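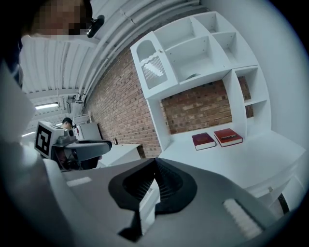 Do dried beans need to be soaked before you cook them?

Most of them cook fine without it, but soaking overnight makes the cooking time shorter and easier to predict, so I soak large beans and skip it for small ones.

I've been cooking dried beans every week since January and have gotten enough messages asking how I do it that I may as well write it all in one place. I'm not a trained cook. I have one good heavy pot, a gas stove with a back burner that goes very low, and a shelf in the pantry that used to hold cans.

The canned beans went away when the Flusby market stopped carrying the low-salt ones I liked. The store brand they replaced them with was mushy, and the liquid in the can was so salty that I had to rinse everything twice. I had a bag of dried pintos that I'd bought for a soup and never opened, and I used those. They were better than any can I'd had, even though I cooked them badly.

What I did wrong the first time was boil them hard. A hard boil throws the beans against each other and the skins come off, and you end up with bare beans in a pot of floating skins. Now I bring the pot up to a real boil, hold it there for 20 minutes, and then turn it down until there's only a bubble here and there. The boil at the start matters most for red kidney beans, which can make you sick if they're undercooked. Do not put dry red kidney beans straight into a slow cooker on low. I boil every kind anyway so that I don't have to remember which is which.

Salt

My mother always told me salt makes beans tough. I believed it for years and served a lot of bland beans. Rochelle Ngata, who ran the kitchen at the Okura camp the summer I worked there, salted her soaking water and salted the pot too, and hers were the softest beans I've eaten. I asked her about it at the time and she told me to stop worrying and stir.

I put a tablespoon of kosher salt in the soaking bowl for a one-pound bag, drain that water off, and then add a couple of teaspoons to the fresh water in the pot. If you use fine table salt, cut both amounts nearly in half. Taste the broth toward the end. It should taste like soup you'd be happy to eat. If it's flat, the beans will be flat too, and adding salt at the table doesn't fix that.

Acid is a different story. Tomatoes, vinegar and lemon juice really do keep beans firm. I once added a can of crushed tomatoes at the start of a chili and was still waiting on the beans at bedtime. We had eggs. Add anything sour after the beans are already as soft as you want them.

Old beans

If you've followed a recipe carefully and your beans are still hard after three hours, the beans are probably old. There's no way to tell from looking at them, or at least I can't. A bag can sit in a warehouse, then on a store shelf, then in your cupboard, and the date printed on it doesn't say when they were picked.

I buy mine now from a bulk store called Mahuika, where the bins get emptied and refilled often enough that they don't sit. It's a longer drive than the Flusby market and I only go once a month, so I buy several kinds at a time and write the month on the jar with a grease pencil. Anything I haven't used in a year gets used first, with a small pinch of baking soda in the soaking water. The baking soda softens the skins. Too much of it tastes like soap and turns black beans gray, so a pinch means a pinch.

Hard water will slow things down as well. When I stayed with my sister in Cenuvley I cooked the same beans from the same jar that I'd cooked at home, and they took an extra hour. Her kettle has a thick white crust inside it, so I blame the water. She buys filtered water for coffee, and I used some of that for the second pot, which went faster. That was one pot, and I wouldn't swear to it.

What goes in the pot

Half an onion, cut side down. Two or three cloves of garlic, peeled and left whole. A bay leaf if I have one. A good pour of olive oil, more than seems necessary – it gives the broth some body. I used to add carrots and celery and then fish them out at the end, and I couldn't taste the difference when I stopped.

For black beans I use a strip of orange peel and a dried chile. For white beans I like sage, but only a few leaves, as it gets medicinal. Pintos get nothing but onion and oil. If there's a Parmesan rind in the freezer it goes in with white beans, and somebody has to scrape it off the bottom of the pot afterward.

Keep the water a couple of inches over the beans for the first half. After that, let it drop to just above them. If you have to add water, add it hot from the kettle. The pot goes on the back burner with the lid slightly open, and I check it when I walk past.

Timing, from my own notes. These are for soaked beans unless I say otherwise, on my stove, counted from when the boil is turned down:

Black beans, unsoaked: an hour and a half
Pintos: an hour and a quarter
Great Northern: an hour
Chickpeas: two hours, sometimes more
Small red beans, unsoaked: an hour and a half
Big limas: 45 minutes, and watch them, they fall apart fast

To test, eat five beans. One soft bean tells you very little, as they never all finish together. If all five are creamy in the middle, turn off the heat and leave the beans in their liquid until they're just warm. They keep absorbing salt as they cool, and the skins hold together better than if you drain them hot.

Storing them

Cooked beans keep in the fridge for four days in their liquid. I don't leave the pot out on the stove all evening. I did that once and the whole batch had a sour smell by morning, and I threw it out. Ladle them into shallow containers and get them cold.

They freeze very well. I freeze them in two-cup portions, covered with broth, with a little space left at the top of the container. Two cups is a bit more than you get from a drained can, so they'll work in any recipe that calls for one. Thaw them overnight in the fridge or put the frozen block in a saucepan over low heat with a splash of water.

Save the broth. I use it in place of stock, for cooking rice, and to loosen pasta sauce. Chickpea broth is the best of them. Black bean broth is good but it turns everything purple-gray, so think about what you're putting it in.

Tayla Nepia wrote to ask about pressure cookers, and whether I'd tried one. I borrowed one for a couple of weeks. It was certainly quick. Unsoaked black beans took 26 minutes at pressure, plus the wait for it to come up and the wait for it to come down. The texture was fine, but the broth was thin and I couldn't taste it along the way, so I had to guess at the salt. If I worked late every night I'd get one. As it is, I'm home in the afternoon and the pot doesn't need much from me.

One more question I get is what to do with a bag of mixed soup beans. They all cook at different speeds, so the small ones will be mush before the big ones are done. That's fine in soup. I wouldn't use them for anything else.

Next batch is cranberry beans, which I haven't cooked before. I've read that the pink speckles disappear in the pot. I'll add the timing to the list above once I have it.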